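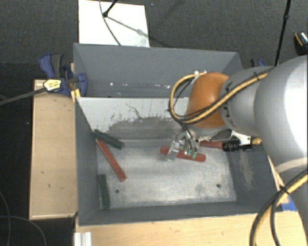
Journals > Working Environment Studies > Volume 9 > Article

Search this journal Enter keyword or author

Shares 5 Comments 2

3. Measuring background noise in the workshop

3.1 Site and rooms

The measurements were made at the Jadar site of Wondanar, a supplier of small metal parts. The site has one main hall with an office along the north wall. The office was added later and is separated from the hall by a single partition with two doors. Staff had complained for several years that speech on the telephone was hard to follow in the office, and that the problem was worse in the afternoon.

The hall has a concrete floor and a painted steel roof without lining. The office has carpet tiles and a suspended ceiling. We did not alter either room before the first round of measurements. The doors have no seals at the foot, and the gap under the east door was wide enough to pass a pencil through.

3.2 Procedure

Sound levels were recorded at fixed points in the office and in the hall next to the partition. The microphones stood on tripods at the height of a seated person's ear. Each recording covered a full shift, including breaks. Siiri Rebane kept a written log of deliveries, door openings and telephone calls, so that short peaks could be matched to their source afterwards.

Office staff also filled in a short form at the end of each shift. It asked how often they had needed a caller to repeat something, and whether they had moved to another desk or closed a door because of noise. The form was adapted from one used by Ostermann in an earlier study of school offices. We removed the questions on age and hearing tests, as the works council at the site had asked us to do.

The first round was completed before the summer shutdown in June. During the shutdown, brush seals were fitted to both doors and absorbent panels were hung on the hall side of the partition. The second round used the same points and the same form.

3.3 Treatment of the recordings

Recordings were split into blocks of 5 minutes. Blocks in which a microphone had been knocked or covered were left out, leaving 925 blocks for analysis. Frequencies below 100 Hz were examined separately, as the ventilation plant on the roof produces a steady hum that would otherwise hide smaller changes between the two rounds.

Figure 2. Median sound level in the office by time of shift, before and after the door seals were fitted. Values at the east door are shown as a broken line.

The forms were coded by Paisan and checked by Trujillo. Where they disagreed, the entry was discussed with the first author and settled by agreement. Forms with no answer to the question about repeated speech were kept for the other questions only.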